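About us

Grultonix is a small school for table skills. Laying up, clearing down, stacking, wiping — the bits of kitchen life most people pick up by accident or not at all. We opened with one table and a box of odd crockery. The box has grown a bit.

How we work: short sessions, real things. Plates, cups, boards. Plastic cups to start with, glass when you're ready. Things get knocked over, things end up inside other things, you sort it out and carry on.
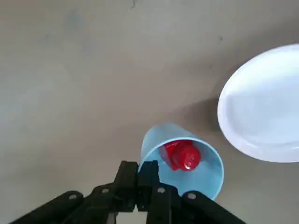 Most learners come for 5 sessions. Some stay on for the Brudo course, our longer one, which adds serving and packing away. 423 people have finished it so far and we're realy proud of that. Groups are kept small so everyone gets a proper go at the table.

Our kit store is called Jura (after the island, long story). 905 pieces at the last count, all listed, all on open shelves. Nothing matches much. Pink plates next to white ones, wooden boards in whatever shape they were given to us. Good practice, as home cupboards are like that too.

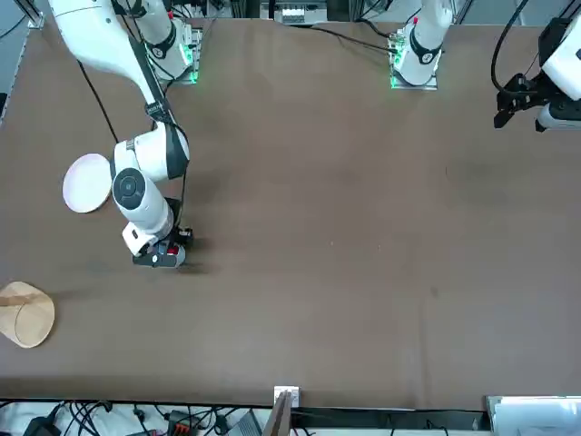 Plenty of clear table matters more than fancy kit. First lesson, every time: make room before you start. Plates to one side, board to the other or wherever suits you, then begin.

We also lend out starter boxes through the Mykhailiuk Fund — 300 boxes a year, free to anyone moving into there first home. Ask at the desk or drop us a line.

New groups start in December. Mornings fill up first, evenings usually have space.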